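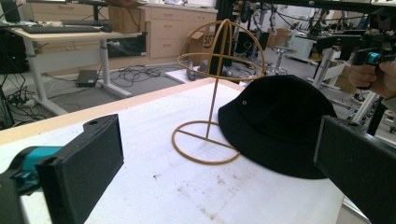 *Fig. 1. Hat, stand and two hand-held grippers, station side.*

## Handout 4: House rules for recording demonstrations

Valtonen module, Drovlow lab. Read before your first booking. The safety sheet is separate and you have already signed it, possibly after reading it.

The task for this block is the bucket hat. It was chosen for being soft, cheap and surprisingly bad-tempered. Each pair records 147 demonstrations over the term, and the ones that get thrown out are nearly always thrown out for dull reasons. What follows is a list of the dull reasons.

### Before you start

- Check that both grippers open and close fully. If one sticks, swap it and write it in the log. "Seems fine now" is a log entry we have enough of.
- Run the cable off the front of the table and keep it clear of your knees.
- Look at the finger pads. Lint counts as dirt.
- Leave the board as you found it. Scuffs are allowed. Biscuits are not.

### During a take

Start with both grippers open and the hat between them. Hold still for a moment, then go. Move at the speed of somebody who does this for a living and is paid by the hour.

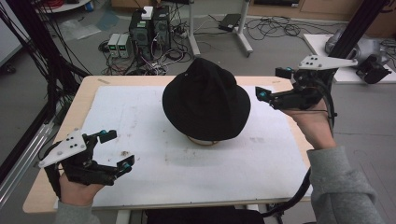

Keep the marker plates facing outwards and don't let your sleeves creep over them. A covered marker means lost tracking, and the software will happily guess where your hand went. Its guesses are imaginative.

Use the grippers for everything. If the hat needs a nudge, nudge it with a gripper. A bare finger in the take spoils it, however helpful the finger was. If you drop the hat, carry on and recover it, then tag the take `recovered`. Clarkbridge asked for more of these last year and got 14, all suspiciously graceful.

### Fabric, in particular

Black cloth shows the camera very little. Approach so that a fold sits between the pads before you close them, and squeeze only as far as you need to. 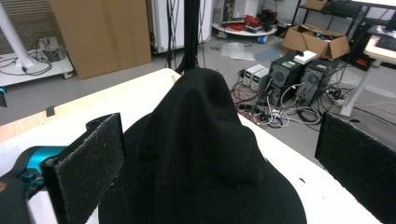
*Fig. 3. Black fabric between open fingers, gripper camera.*

Vary the starting shape between takes: crown up, on its side, bunched. Seventeen identical takes are one take and a lot of disk space.

### Naming and tags

`pair_task_take`, lower case, no spaces. Permitted tags are `clean`, `recovered` and `reject`. Last year's set contained `ok-ish`, which the Zatholm script read as a new task.

Reject your own bad takes on the day. The full set runs to 2,000 files and the marker has to eat lunch.

**For next session:** bring your log and one rejected take you can explain in two sentences.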